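Minutes – review of the Nitura hand-held gripper kit

Tuesday, April 26, 2022, Nonham office, small meeting room

Present: Dilani Bepari (chair), Afroza Gamage (minutes), four from the home tasks group, two from purchasing
Apologies: Rirnville office

1. Last meeting

Minutes agreed. The Tahiri quote came in late and is held over to item 4.

2. How the trial kit is doing

Dilani went first and was very happy with it. The kit has been out in a family living room with ordinary household things on the table, and the group picked it up faster than any tool we have tried. New people were comfortable after 10 minutes. The grip is light, the fingers open wide, and the blue pads hold soft toys just as well as boxes with slick sides. She would like everyone in this room to have a go with it before we decide – it's great fun to use.

Afroza liked how little setup there is. She had 32 clips saved by lunch on her first day and 54 by the time she packed up. Two of those had to be thrown out for shaky starts.

Purchasing asked if the pads wear out. Not so far, but we only have the one trial period to go on. Dilani will ask Nitura for spare pad prices.

3. Problems noted

The strong daylight from the glass door is hard on some views. Drawing the curtains helped, and the group would rather have a mix of light than always shut it out. Shiny tabletops are a worry for the same reason, and Nitura has offered to look at sample clips.

One user with small hands found the trigger a long reach. Nitura has a shorter one and will send it free of charge.

Views from the gripper at the living room table: 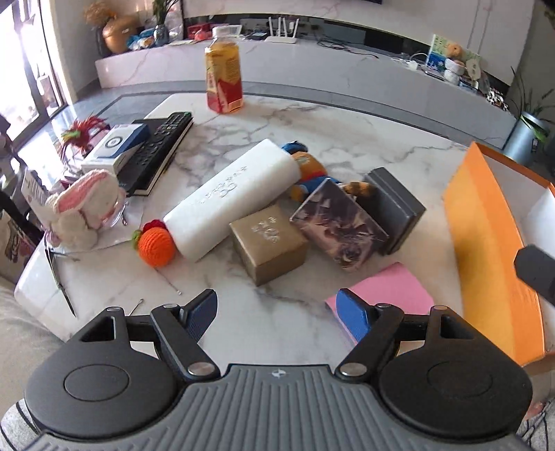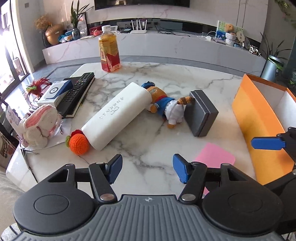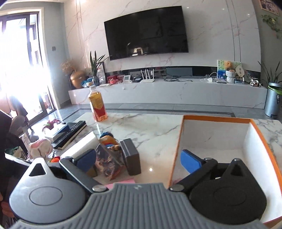 Afroza wants the next round to have more soft and oddly shaped things, as those gave the most interesting grasps. Agreed by all. The list of items goes on the shared drive and anyone can add to it.

4. Cost and next steps

The Nitura kit is $2000 with case, charger and a year of support. Tahiri came in a little lower, but support is extra and there is no loan unit to try. The room was clearly leaning toward Nitura, and purchasing is fine with the price.

Agreed to keep the trial kit to the end of April and then order one, with a second to follow if Rirnville wants to share the cost.

Actions
Dilani – spare pad prices, shorter trigger, sample clips to Nitura
Afroza – item list, call Rirnville
Purchasing – draft order, ask Tahiri again about a loan unit

5. Any other business

Case latch on the trial kit is stiff. Dilani to mention it when she calls.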